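Baskets, baskets, baskets

Well, I finally got round to sorting out my pictures! Eilidh Rennie has been on at me since July to put the basket ones up, and as I've now got 11 of the things in the house (Euan says that's ten too many) I thought it was time they had their own page. I'm not an expert, I just like them – and I like having somewhere to chuck everything when the doorbell goes.

Most of mine came from charity shops or from Catherine Moffat, who was clearing out her mum's loft and let me have a whole stack for 80p each. The rest I've picked up new when I've needed a particular size. 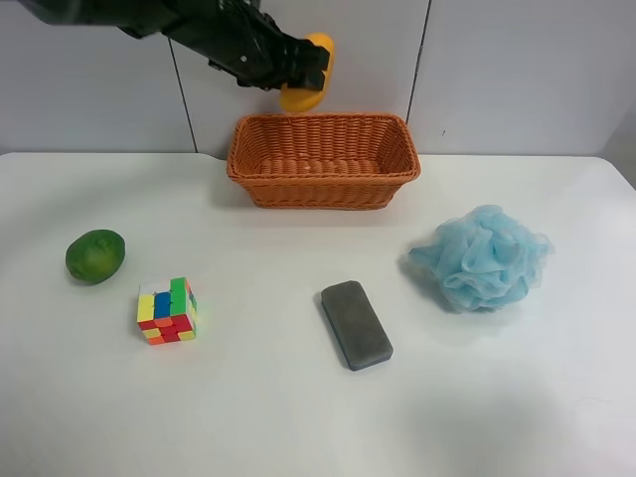 Small baskets are my favourites for toys and bath bits, anything that ends up all over the floor by teatime. I used to go for lidded ones, but the lids were always off and somebody always sat on them, so now I stick to open tops. The synthetic rattan sort gets a bad press from the purists and I can't see why. You can wipe it with a damp cloth, it doesn't snag your jumper, and I do love that orange-brown with something bright yellow going in. The tight horizontal weave is handy too, as small pieces don't poke out through the sides, and the thicker braided rim gives you something decent to grab when you're carrying it upstairs with your other arm full of washing.

If you're buying for a shelf, measure the top and not the bottom! Flared sides have caught me out 2 times now, and Naledi Khumalo had to take three back to the shop for the same reason. I've also learnt to leave a finger's width at each end, or you'll be scraping your knuckles every time you pull one out.

I'll add the big log baskets once I've emptied them.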